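Paper begins as wood. Tree trunks are cut into small chips, and the chips are cooked or ground until they become a soft, wet mass called pulp. Inside the pulp are fibers, which are thinner than a hair.

At the mill, pulp is mixed with a great deal of water and spread over a moving screen. The water drains through the screen and the fibers settle on top of one another. Heavy rollers press the sheet, and heated rollers dry it. A plain white sheet may be used for writing, for wrapping or for covering a table.

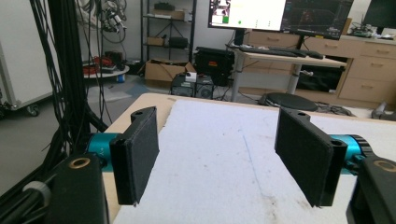

## Why does paper tear?

Fibers hold on to one another where they cross. When a sheet is pulled hard enough, they let go. Many papers tear more neatly in one direction, the direction in which most of the fibers lie.

Try this with an old newspaper. Tear one strip from top to bottom and another from side to side. Compare the edges.

## Can paper be used again?

Yes. Used paper is soaked until it turns back into pulp, and the ink is washed out. The fibers become shorter each time, so new fibers are often added. 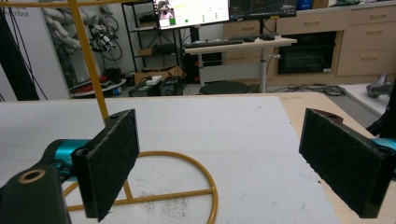 *A yellow stand on a white tabletop.*

## Words to know

- **Fiber:** a very thin thread of plant material.
- **Pulp:** wet, soft fibers used to make paper.

Text by Hema Gounder for the Laryea Children's Library.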